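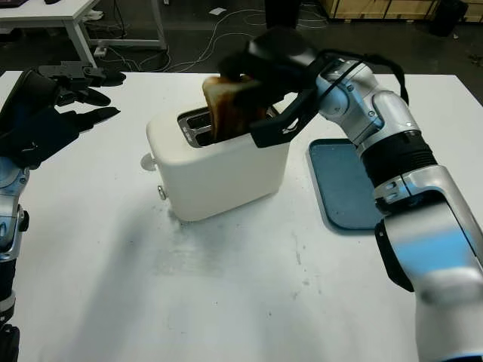 I ate a lot of toast in February, and all of it was for science. The Flestik crew is putting together a big set of breakfast demonstrations for a learning system, and they let me hang around the Saltach lab for a morning while they added to the pile.

The idea is pretty simple to say out loud. You want a two-armed robot to make toast, so you give it a whole stack of examples of toast getting made, recorded start to finish, and the learning software works out the moves from those. Each run is called an episode. As of my visit the team had 3812 of them across all the kitchen jobs, and 578 were toast. (I asked if that was enough. I got a laugh.)

Itsuki Tanabe, who runs the sessions, walked me through what makes a good one. Bread into the slot, lever, wait, grab the slice without crushing it, over to the blue tray. If the grip slips, the run still gets saved, only with a different label. "I like the ugly ones," Tanabe told me. "If all you ever show it is perfect toast, it has no clue what to do when a slice goes in crooked."

And slices do go in crooked! Bread is a terrible thing to hand a machine, if you think about it. It bends when it's fresh, it sheds when it's toasted, and no two pieces brown the same way. I had never given a slice of bread this much thought in my life, and by ten in the morning I had opinions on crust.

The crumbs get everywhere too, all over the table and onto the hands themselves. Tanabe wipes down between batches but leaves some of the mess on purpose, so the system doesn't learn that tables are always spotless. My kitchen would make excellent training data.

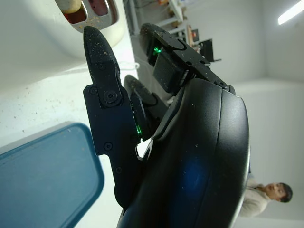 What happens to all that toast

The recordings go to Kuroda, the group's name for the training setup down the hall, where episodes are checked before they're used. Somebody watches each one and marks where the steps begin and end. I tried it for a bit and got through 6 before my eyes gave out, so hats off to the people who do it all day.

The next goal is 200 more toast episodes with the tray moved to new spots and a few different kinds of bread. Rye was mentioned. Bagels were mentioned too, and the room got quiet.

After that the whole set goes to Stulier, the sister project that works on cleanup, which wants the crumb footage more than anything else. I'm hoping to get back over there when they start on that, and I'll bring my own butter this time.
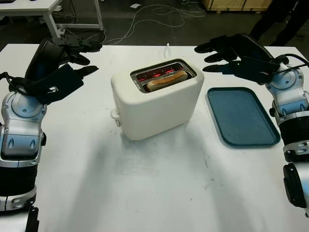

Saltach Robot Learning Group, Flestik Team

Want to come by and watch a session? Mornings are best, and the group is happy to have visitors as long as you check in first and stay behind the table while the arms are running. Questions about the toast set can go to Itsuki Tanabe.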